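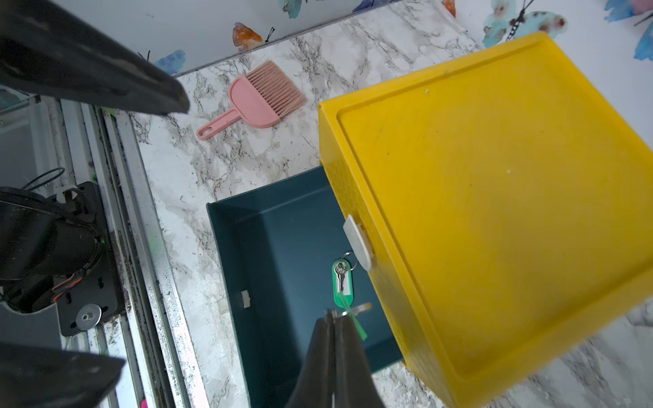 3.2 Looking after the gripper on the Prosska cell

I'll spend a bit longer on the gripper than papers like ours usually do, because it ate most of our working hours and I wish somebody had written this down before we started. The cell itself is a simple thing: one arm, a parallel gripper with long black fingers, a small camera at the wrist, and whatever household odds and ends the task calls for. The arm gave us almost no bother. The fingers were another story.

Most of our household tasks involve something small and hard to hold. The keyring task (Fig. 3) is the one I keep coming back to. The fingers have to pinch a thin split ring, with a green plastic tag and a little key on it, over an open drawer under a yellow box. A split ring is about as mean an object as you can give a gripper. It is thin, it is shiny, and it gives the pads almost nothing to press against. If the two tips meet even slightly out of line, the ring turns in the grip and the tag swings off to one side – and then the drawer edge gets in the way.

Figure 3. Keyring task on the Prosska cell, wrist camera view. The keyring is held between the fingertips over the open drawer.

So we got fussy about alignment. At the start of every session I closed the fingers on a strip of plain printer paper and gave it a tug. If it slid out from one side more easily than the other, the tips were out, and I loosened the mounting bolts, squared the fingers up against a steel block and did the bolts up again a little at a time, going back and forth between them. Hrefna Lykkegaard found that doing one bolt fully before touching the next pulled the finger round by a hair, and after that we all did it her way. The whole check takes two minutes if nothing is wrong and 20 if something is.

The rubbery tips wear out too. We swapped them after every 1,000 grasps, a number we picked because it was easy to remember and then never found a good reason to change. Old tips look fine! You have to run a thumbnail over them to feel the polished patch. We wiped them with a barely damp cloth between blocks of trials and let them dry in the open air. Alcohol wipes, which we used in the first weeks at Mutiso, left the rubber feeling hard, so I'd steer clear of them with this sort of pad.

Then there is the rail. Dirt gathers in the grooves, and I'll admit we let it go for far too long, as it never seemed to stop anything moving. In November we logged the closing force across a full block and saw it wander more than we liked, with the worst readings near the end of travel. I brushed out the grooves with a dry paintbrush, put on the thinnest smear of grease I could manage, ran the fingers open and shut 25 times and wiped off what came out. The readings settled down. We can't say how much of that was the brushing and how much was the grease, having done both in one go (sorry, reviewers), but the rail now gets the same treatment before each block.

Last of all, cables. Ours loops over the motor housing, and it needs enough slack for the wrist to turn without pulling at the plug. We had some 20 dropped connections before anybody thought to watch the plug itself during a wrist turn. Moving the tie one hole along fixed it, and I'd now look there first, well before opening the software.

All trials reported in Section 4 were run after these changes. The earlier ones, including everything recorded at Skernano, are left out of the main tables and kept apart in the appendix, where the finger alignment was checked by eye only.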